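Equipment Planning Board > Bench Automation > Budgeting for a second two-arm station

bench_procurement
Posted Saturday, 9:14 am
Our department has been asked to submit a capital request for a second two-arm station at the Lurndale site. The present station is used for pouring, placing and handing over small household items. We have received one quotation, from Cormier, and expect another from Perex. I would welcome comments from members who have prepared a similar request, in particular on which items belong in the capital line and which should be charged to operating funds.

The present station shares a desk with its monitor and keyboard. That arrangement saved us the price of a separate operator table, and the request as drafted repeats it. 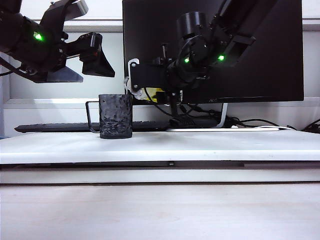

The draft covers two arms, two grippers, mounting hardware, one computer with monitor, and a spare parts allowance of $800. The allowance is the figure our finance office has questioned. They have asked whether it could be removed and each part requested as needed.

Finddale_Ops
Posted Saturday, 10:02 am
Please do not remove the allowance. At our site a single purchase request takes 7 weeks from submission to delivery. We lost most of April to a replacement cable that cost less than lunch for the team. Finance accepted the allowance the following year once we set the idle time beside it.

I would ask whether $800 is enough. Does it include finger pads as well as cables?

bench_procurement
Posted Saturday, 10:20 am
It includes both, along with one spare motor. Cups and mugs are charged to consumables.

lab_ledger
Posted Saturday, 11:37 am
I must disagree in part with the previous advice. An allowance with no parts list attached is difficult to defend in an audit. Our practice is to name each part, its price and the expected interval between replacements, and to request the total. The sum is often the same, but the paper is in order.

On the desk, I would advise against repeating the shared layout. If liquids are part of the work, the keyboard and the cabling should be on a separate surface. A second table is a small cost in a request of this size.

bench_procurement
Posted Saturday, 1:05 pm
The point about the parts list is accepted, and I will attach one. Regarding liquids, our pouring trials use plain water in small quantities, from a plastic cup into a mug.

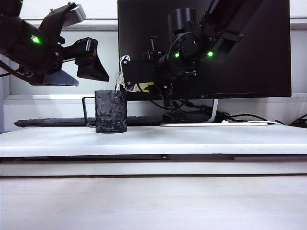

The quotation from Cormier offers a raised tray with a drain as an option. We had not included it. Has anyone bought the tray, or do members consider a separate table the better use of the money?

quiet_torque
Posted Saturday, 2:48 pm
We bought the tray and would not do so again. It raised the work surface by 2 inches, and every taught position had to be recorded afresh. The staff hours were charged to our project and appeared in no quotation. A separate table for the computer would have left the arms where they were.

If you are comparing suppliers, ask each one to state in writing how long spare parts will remain on sale. Perex gave us a clear answer. Cormier needed a reminder.

Finddale_Ops
Posted Saturday, 3:30 pm
I hold a different view of the tray. Ours was fitted before any positions were taught, and it has given no trouble. For a new station the order of work matters more than the tray itself. I do agree on the table.

Please also budget for training. We set aside 54 hours for two operators in the first year and used all of them.

lab_ledger
Posted Saturday, 4:11 pm
Training hours should go under operating funds. Our finance office returned a request to us for that reason alone.

bench_procurement
Posted Saturday, 4:40 pm
Thank you all. The revised draft will have an itemized parts list, a separate table for the computer, and training moved to operating funds. The tray will be listed as an option with its price shown. I will post the Perex figures when they arrive.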